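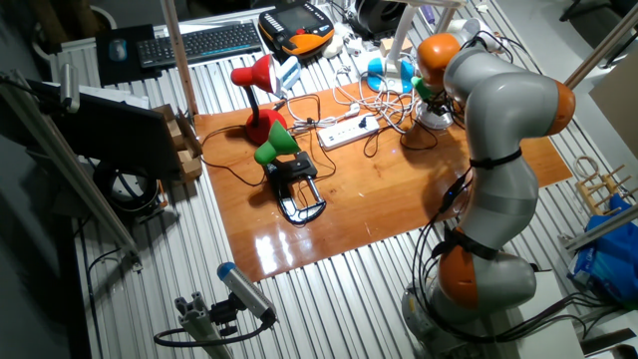

Terminology and Usage Board: "orientate" and "orient" in the Skikelbridge style guide

Cornel Pană
Posted 27/10/2019
Members are invited to comment on the draft entry for "orientate". The present guide permits both forms. The draft would prescribe "orient" in all departmental publications and retain "orientate" only in direct quotation. I searched the Plurbridge archive and found 2,343 instances of the shorter form against 1,660 of the longer. I do not regard that margin as decisive, but it does indicate a preference among our own authors.

dobre_editorial
The Dobre office supports the draft. Two forms with one meaning place an unnecessary burden on copy editors, and the matter is raised with us every April when the student handbook is revised.

marginalia70
I must register an objection. "Orientate" is well established in Commonwealth usage and no reader has been misled by it. The same reasoning, applied consistently, would remove a good many words that our authors use without difficulty. The archive figures also require some caution - they appear to include "orient" as a noun and in proper names.

Cornel Pană
The point about nouns is accepted. I shall repeat the search with verb forms only and post the revised totals in this thread.

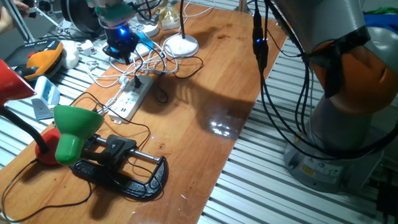
Until then the draft should be read without reference to the counts. The argument from consistency stands on its own, and I would ask that further replies address it directly.

skirel_reader
At Skirel we adopted a comparable rule for "preventative" and "preventive". Compliance was good in formal reports and negligible elsewhere. I would favour a recommendation over a prohibition.

dobre_editorial
With respect, a recommendation is what the guide already contains. Over 70 queries have been logged under that heading.

marginalia70
Queries are not errors. Would the Board consider leaving the choice to the author, provided that one form is used throughout a document?

Cornel Pană
That wording could be put forward as an alternative. Please supply a draft sentence - preferably one that also covers "disorientated".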